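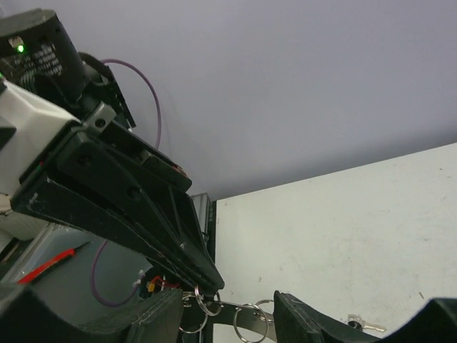

Handout 7: Keychains, rings and coils
Sundivik Evening Workshops, Ollton
May 22, 2019

We've spent the last few sessions on wire and clasps, so tonight is a bit of a treat. Keychains! I know some of you signed up mostly for this one. These are my notes from the front of the room, tidied up a little, with the parts I tend to rush through written out properly so you can go over them at home.

What we're making

A keychain with a ring at the top, a short length of coiled spring in the middle and two charms at the bottom in different colors. Mine has a blue one and a yellow one. Pick whatever pair you like from the tray, but do go for two colors you can tell apart quickly, it makes the whole thing much easier to spot at the bottom of a bag.

The rings

There are two kinds of ring on your table and people mix them up every single year. A split ring is the one your keys go on at home. The wire goes around twice and lies against itself, so there's no gap for anything to slip out of. A jump ring is a single loop with a cut in it, and it's what we use for joining small parts.

Split rings are strong and annoying. Jump rings are easy and weak. Use a split ring anywhere that carries keys, and save the jump rings for the charms. (If you only have jump rings left at home, use two side by side for each charm. I've had a pair on my own gym key since March and they haven't budged.)

Opening a split ring without losing a fingernail: slide the tip of the split ring pliers, the ones with the little hooked nose, between the two layers right where the wire ends. Squeeze gently. Feed your part onto the end of the wire, let go of the pliers, and walk the part around with your thumb until it drops free. It has to go all the way around! If it feels stuck halfway, it is stuck halfway.

Opening a jump ring: hold it with a pair of pliers on each side of the cut and twist one side toward you and the other away. Never pull the ends apart sideways. Once a ring has been pulled into an oval it won't go back to a circle, and you'll have a gap at the join forever after. To close it, twist back, go a hair past where the ends meet, and come back again until you feel them click.

The coil

I love the coil. It gives a keychain some bounce, it hangs nicely, and it takes the tug when you yank your keys out of a coat pocket. We'll cut ours from the long spring stock, and the piece you want is 78 mm before the ends are turned.

1. Mark your length on the spring while it's relaxed on the table. If you stretch it to measure it, you'll end up with a piece that's far too short.
2. Put on safety glasses. Cut ends fly, and they fly toward faces, in my experience.
3. Cut with the heavy cutters from the red-handled set. Please don't use the jewelry cutters, spring wire is hard and it dents the blades.
4. Grip the last turn of the coil with flat-nose pliers and bend it up until it stands at a right angle to the rest. That's your loop. Do the same at the other end, trying to get both loops facing the same way.
5. File the cut tips. Run a fingertip over them, then file them again.

Step 4 is the one that takes practice. The coil likes to roll in the pliers as you bend, and the loop comes out leaning. A slight lean is fine and you can nudge it back. If it's gone really crooked, snip off one turn and start over with the next.

Putting it together

Ring first, then coil, then charms. I hang the charms last because they swing around and get in the way of everything else. Attach each one with its own jump ring, and put both jump rings through the bottom loop of the coil. Hanging them at slightly different heights keeps them from knocking together, and I think it looks better too. For the longer one, just add an extra jump ring.

Before you call it done, hang the keychain from something and look at it from a little way off. Flat on the table they all look perfect. Once it's hanging you'll see right away if a loop leans or a charm is facing backward - and it's a two-minute fix while the pliers are still in your hand.

Then do a pull test. Clip the top ring onto the hook by the sink, hang the 100 gram weight from the bottom loop of the coil and bounce it a few times with a finger. Check that the jump rings are still closed and the end loops haven't opened up.
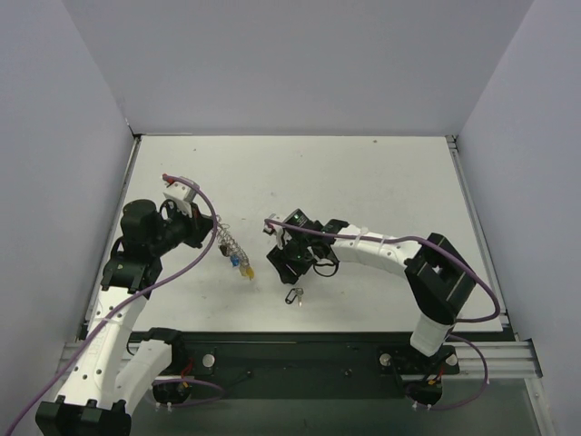 Can I use the spring from a ballpoint pen in place of the spring stock?

You can, but it'll be disappointing. Pen springs are made of very thin wire, and after one good tug they stay stretched out. They're fine on a zipper pull or a gift tag, where there's hardly any load.

How do I keep the coil shiny?

Wipe it with a soft dry cloth now and then, and keep it away from hand cream if you can. I wouldn't bother with lacquer. It cracks between the turns as soon as the coil flexes, and then it looks worse than before.

Supplies and leftovers

Spare charms are 50 cents each from the Ledano drawers at the back, and the money goes in the jar. Split rings and jump rings are included with the course, so take a few home for practice. The spring stock is not, sorry, it has to last through the summer group as well!

For next week

Please bring one old keychain you don't use anymore, the more parts on it the better. We'll be taking them to pieces and starting on the Hakim knot, so you'll also want a yard of cord, anything that isn't too slippery. Shoelaces work if they're the round sort.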